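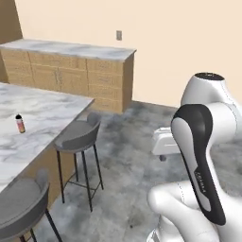 A simulated kitchen in Tenia, with the arm beside the island and one bottle on the marble countertop.

About Frei

Frei writes planning software for robot arms. Our customers build or run the arms. We supply the part that decides how an arm gets from where it is to where it needs to be without hitting anything on the way.

Our main product is Tenia, a motion planner with a simulator built in. You load a room and an arm, say what should be picked up and where it should go, and Tenia returns a path. If there is no safe path, it tells you which object was in the way and at which joint position the search stopped. Customers tell us they use that message more than any other feature.

How we started

Benedikt Berchtold and Ingeborg Lüthi started the company with 2 desks in a shared office in Giltham. They had worked together on machine tool controllers and were tired of planners that gave a different answer every time they were run. The first version of Tenia handled a single arm bolted to a table. Support for arms on a moving base came later and took much longer than we had planned.

There are 8 of us now. We are still in Giltham, one floor up from the first office.

What we work on

Most of our time goes into homes and small workplaces. Kitchens are harder than they look. Stools get pulled out, counters overhang the cabinets below them, and the thing you want is often on the far side of something you must not touch. We keep a library of 60 rooms, and every change to the planner is run against all of them overnight. A change that makes any room worse does not go out until somebody has looked at it and signed it off.

Ilari Rissanen looks after the planner itself. Kilian Bachmann builds the rooms and maintains the importer, so he is the person to write to if your furniture comes in at the wrong scale. Derek Dobson handles customer support and the release notes.

We also maintain Ukden, a smaller tool for replaying logs. It lines up what the planner asked for with what the arm reported, joint by joint. Ukden is free to use, with or without a Tenia license.

What we do not do

We do not sell arms, grippers or cameras, and we do not install them. Tenia does not do object recognition. It takes object positions from your own perception system, and we are glad to help you connect the two.

Working with us

A new customer usually begins with a trial of 20 working days. Send us a model of your space and a short note on the task. Ingeborg reads these herself and will reply with questions before we set anything up.

Our next release is planned for March. We have no open positions at present.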